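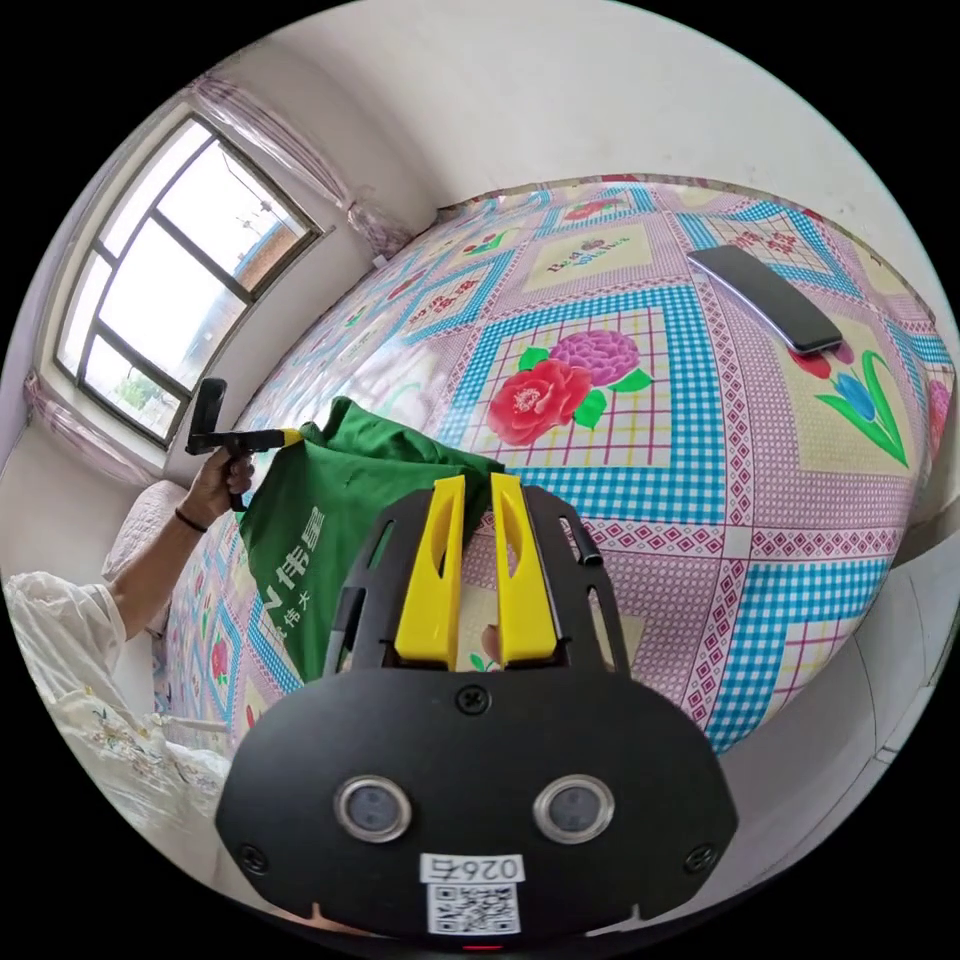 Mestomham Guest Rooms: Bedding Replacement
Progress report to the Wevholm Fund
Prepared by Nobuhle Joubert, housekeeping lead

Work on the bedding began in January and the first half is now done. The old plain white sheets had gone gray and thin, and families told us the rooms felt like a clinic. We asked for color this time, and residents picked the patterns from a sample book.

The floral sheets were the first choice for the large beds. The one with the red peony, the blue tulip and the pink-and-white diamond borders is now in use on the upper floor. It shows small stains less than white did, and staff find it easy to line up the squares with the edge of the mattress.

Spending to date is $3,864, paid to Ngubane Textiles in two parts. This covers sheets and pillowcases. We have $500 left for blankets – the quote from Rullero came in under that, but delivery is extra and we are still waiting for the final price.

One problem to report. The fitted sheets for the narrow beds came in the wrong depth and slip off at the corners. Ngubane has agreed to exchange them at no cost. Until then we are using flat sheets, tucked under.

Sibusiso Van Wyk has rewritten the laundry schedule so that colored and white loads are kept apart. The old sheets that could be saved were cut down for cleaning cloths.

Still to do: blankets, the exchange, and new labels for the linen shelves. We are not asking for more money at this stage.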